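ハンドグリッパーの「開きっぱなし誤検出」を自分で直す手順

先週からずっとこれに悩まされていて、やっと落ち着いたので手順を書いておきます。同じ症状の人、たぶん結構いると思うんですよね。

症状はこうです。右手のグリッパーで物をつかんでいるのに、記録された開度の値が途中から「全開」に張り付く。画面には警告が出ない(これが困る!)。気づくのは収録が全部終わって、グラフを開いたときです。私の場合、一回の収録で3,308フレームあったうち、301フレームがこの張り付きでした。1割近くがゴミです。泣きました。

うちの構成は、手持ちグリッパーがIngvarssonの二台組、記録ソフトがStasten、机の上でやる作業は小物を引っかけたり外したりするものです。ほかのメーカーでも、ケーブルで信号を取るタイプなら考え方は同じだと思います。

まず用意するもの。
・予備のケーブル一本(短いほうが楽)
・面ファスナーの結束バンド
・Cidexの接点クリーナーと綿棒
・つかみにくい小物をひとつ

最後の小物、適当に選ばないでください。軽いスポンジなんかだと症状がまず出ません。柄が硬くて、片側に重さが寄っているものがいいです。私は虫眼鏡を使っています。柄を上にしてつまむとレンズの重さで傾こうとするので、ジョーに力がかかって、接触不良が顔を出しやすいんです。

手順1 電源を落としてからケーブルを見る
当たり前みたいですが、私は最初つけたまま抜いて、記録ソフトごと固まらせました。必ず収録を止めて、グリッパーの電源を切ってから。根元を指で軽くつまんで、ぐらつくようならもう怪しいです。

手順2 端子を拭く
綿棒にクリーナーを少しだけ。びしょびしょにしないこと。拭いたら10分放置します。待てなくて5分で挿したことがありますが、おすすめしません。

手順3 手を上げた姿勢で再現させる
ここがいちばん大事! 机に手を置いたまま開閉テストをしても、うちでは一度も出ませんでした。持ち上げるとケーブルの重さが全部根元にかかって、それで値が飛ぶんです。私はマグカップ用のスタンドを机の真ん中あたりに立てて、その横で虫眼鏡を持ち上げたまま手首をゆっくり回しています。左手のほうは低い位置で待機。左右で高さを変えると、どっちの系統が悪いのかグラフで見分けやすくなります。

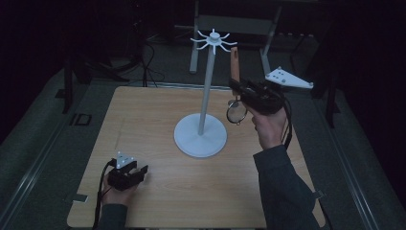 Jotellさんからは、手首を回すより先にケーブルのたるみを疑ったほうがいいとコメントをもらいました。輪になって垂れた部分が腕に触れるたびに端子がこじられるので、拭いても一週間でまた出るはずだ、とのこと。しかも結束バンドで根元ぎりぎりを締めるのは逆効果で、指一本ぶんは遊びを残すべきだそうです。

いや、まったくその通りでした。私は最初、根元をぎちぎちに締めて余計に悪化させています。なので次の手順はコメントを受けて書き直しました。

手順4 ケーブルの逃がし方
根元から指一本ぶん遊ばせて、そこから先を前腕に沿わせて、面ファスナーで軽く留めます。留めたら腕を上げ下げして、突っ張らないか確認。肘を伸ばしきったときにピンとなるなら短すぎです。袖の上から留める場合、袖がずれると一緒に引っぱられるので、手首寄りと肘寄りの二か所で留めるのが楽でした。

手順5 それでも出るときはケーブル交換
予備に替えて、手順3をもう一回。消えたら元のケーブルが犯人です。消えなければ本体側のコネクタなので、自分で開けずに修理に出してください。私は開けかけて、小さいバネが飛んでいきそうになってやめました。

手順6 値の張り付きを自動で拾う
Stastenには条件つきのマーカー機能があるので、「開度が全開のまま16フレーム以上まったく動かない」で印がつくようにしておきます。本当に開いて待っているだけの手にも印はつきます。でも人の手で持っていると、開いているつもりでも値は少し揺れるんですよ。完全に真っ平らな線が出たら、だいたい故障のほうです。

あと、安全面をひとつだけ。うちではこの記録をあとでアームに再生させています。張り付いたデータをそのまま流すと、アームはつかむべきところで全開になるので、持っていた物を高い位置から落とします。私はこれでガラスのコップをひとつ割りました。再生の前には必ず開度のグラフを最初から最後まで目で見て、印のついた区間は削るか録り直し。初回の再生は速度を落として、割れ物なし、手は非常停止ボタンの上です。

端子の拭き掃除は、収録の多い月なら二回くらいやっています。クリーナーの残りが少ないので、そろそろ買い足さないと。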